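Setting the Table, 237 Times
Inside the room where Folluvlow teaches its robots by hand 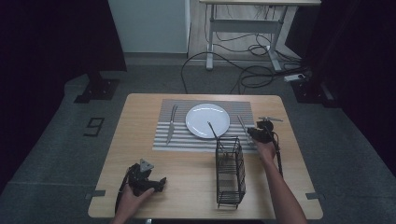 It takes me four tries to pick up a fork.

I've used forks my whole life, so this stings a little. But I've never used one through a pair of black jaws at the end of a grip, with a cable running down along my arm, and the fork keeps skating off across the placemat every time I close on it. My coach for the morning, a former line cook with wonderful patience, tells me to come in lower and slower. I come in lower and slower. The jaws close, the fork rises, and I let out a whoop that makes the whole room turn around.

"Good," she says. "That one counts."

At Folluvlow, what counts is the whole point. The company wants a home robot that can set and clear a table, and it has decided the best way to get there is to have people do the job over and over, wearing a head camera and working with hand-held grippers, while a computer records every move. Each run from start to finish is called an episode. The episodes go into a learning system named Trakisum, which studies them and tries to work out what a person would do next. Do enough of them, the thinking goes, and a robot with similar jaws can look at a plate, a knife and a fork and carry on by itself.

I came in expecting a lab full of shiny arms. What I found was much more like a rehearsal studio, with dark curtains, gray carpet, small tables and a lot of silverware. The tables have bits of tape near the corners, and before each episode somebody glances down to check that everything is where the plan says it should be. The plan comes from a program called Xaba, which shuffles the starting layout. Sometimes the knife is straight and sometimes it's at a slant. Sometimes the fork begins on the mat, and other times it has to come out of a wire caddy, and that is a whole different problem (the mesh catches the tines, and everybody groans).

Why all the shuffling? Early on, the team recorded a long stretch of episodes with the plate in the same spot every time. The robot trained on them did beautifully until someone nudged the plate a few inches, and then it set a very careful place for a plate that had moved. The lead engineer still loves telling this story. She keeps a clip of it on her phone and showed it to me twice.

So now they chase variety. A shift at the table means 28 episodes before a break, with a fresh layout for each. The current goal for table setting is 2000 good ones by the end of June. On the Friday I visited, the day's count stood at 237 when the last pair of grippers was hung up, and I'm proud to say that 3 of those were mine.

Good is a word people here argue about, and I could have listened to them all afternoon. You might think the perfect episode is a smooth one, with every piece gliding into place. Some of those are needed, of course. But the reviewers get most excited about the ones where something slips and the person fixes it. If the gripper bumps the knife and knocks it crooked, the recording of a calm, sensible recovery is gold, since a robot is going to bump plenty of knives. What they throw out is dithering: jaws hovering over the plate while the person tries to remember which side the fork goes on. Trakisum learns the hovering too. For a few weeks last winter, the robot would stop before each pickup and wobble in place, and it took the team days to figure out that it had picked this up from the tired people on the late shift.

That changed how the place runs. Shifts got shorter. New people practice for a full day before anything they do is kept. My coach also has everyone decide the order out loud before they begin, then do it without talking. "Fork, knife, done," I mumbled to myself, and it really did help!

There's a physical knack to it that I didn't see coming. After an hour or so the grippers start to feel like part of your hands. You stop thinking about squeezing and start thinking about the fork. You learn to pinch a handle in the middle so it doesn't swing, and to tip your head down so the camera keeps the plate in view. I went home and caught myself picking up my toothbrush between two stiff fingers.

Next on the list is glassware, which has the whole crew both thrilled and nervous, and after that a set of episodes recorded at a partner site called Jirkuvia, where the tables are round and the light comes in through real windows. The engineers expect it to break a few things in the software. They can't wait to find out which ones.

Before I left, I asked to do one more. The caddy layout came up. I missed the first grab, backed off, came in lower and slower, and got it. The reviewer marked it as a keeper, slip and all.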